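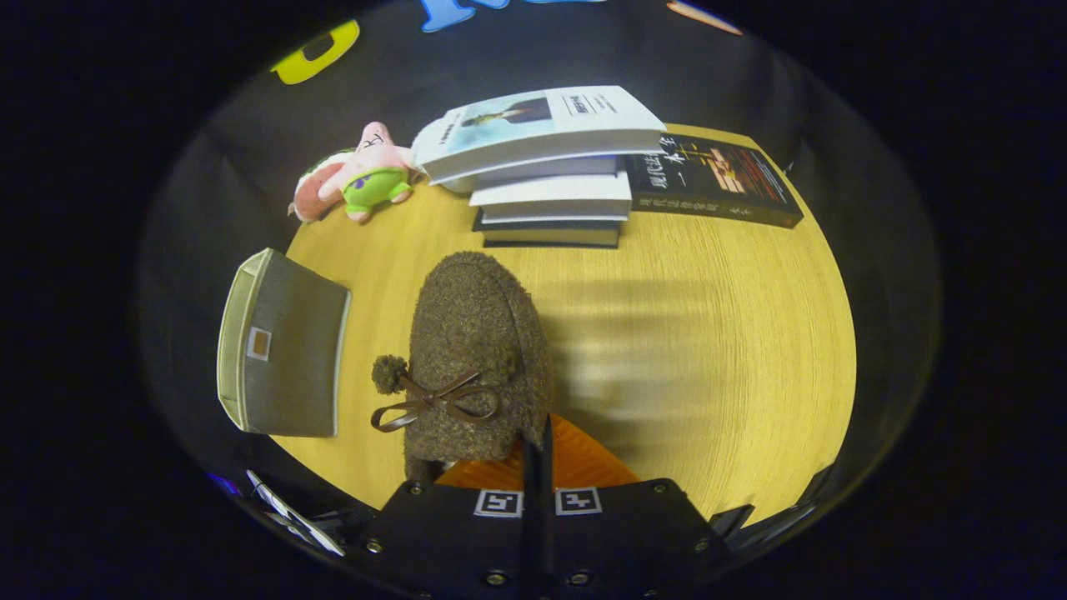

*A brown fuzzy slipper with a satin bow, standing toe-up on the table.*

2024-05-05

So I finally got to the open day at the Verwood public health lab, and I'm so glad I went! It's the one out past the Gidatton turnoff that does the testing for most of the region, and I've driven by it for years without a clue what went on inside.

They ran the tours in small groups (seven of us in mine, plus a very patient guide in a lab coat two sizes too big). First stop was sample reception, where the coolers come in from the clinics. Every tube gets a barcode, and every barcode gets checked by 2 people before it goes anywhere. The day before our visit they'd logged 3074 samples, mostly respiratory swabs, and apparently that's a quiet day compared with June, when flu season properly gets going.

Next was the sequencing room, which we could only see through the glass. I could have stood there for an hour. The guide explained how they track which strains are going around, and how the results end up in the weekly report that your GP reads. I asked whether wastewater testing was still a thing after COVID and yes, very much so – they collect from the Stemstead treatment plant and from the pump station at Howells, and can often spot gastro on the rise before people start ringing the clinic.

There was a vaccine fridge display too, with a temperature log you could flick back through, and a handwashing demo with the glow-in-the-dark gel. I missed both thumbs. A bloke beside me got 88 per cent coverage on the scanner and was unbearable for the rest of the tour.

Parking was a pain, so come early and use the gravel lot behind the building. Tea and lamingtons were by gold coin donation, and they'd run out of lamingtons by the time we came through.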